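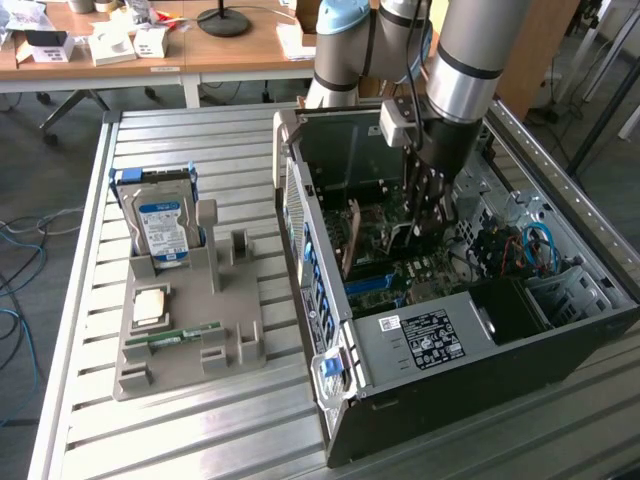 A desktop computer with its side panel removed.

Claler, the pension manager, reduced its holding in Rurent by 239,000 shares in the quarter, according to its latest filing. The position had stood unchanged since June. Canan Ertürk, who oversees the equity portfolio, attributed the sale to valuation -- the proceeds were placed in Midtbø.

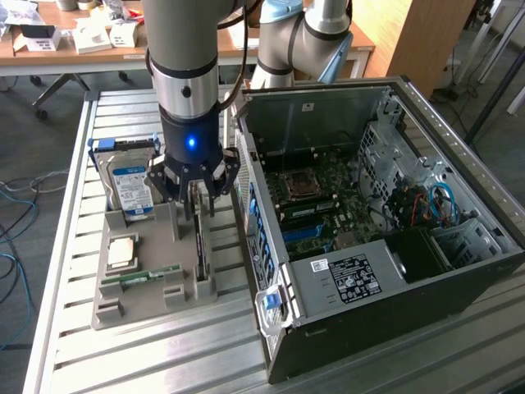 What does a reduced holding tell other investors?
It shows that a manager owned fewer shares on the reporting date, and leaves open what was traded afterwards.

Histell made no change to its own stake.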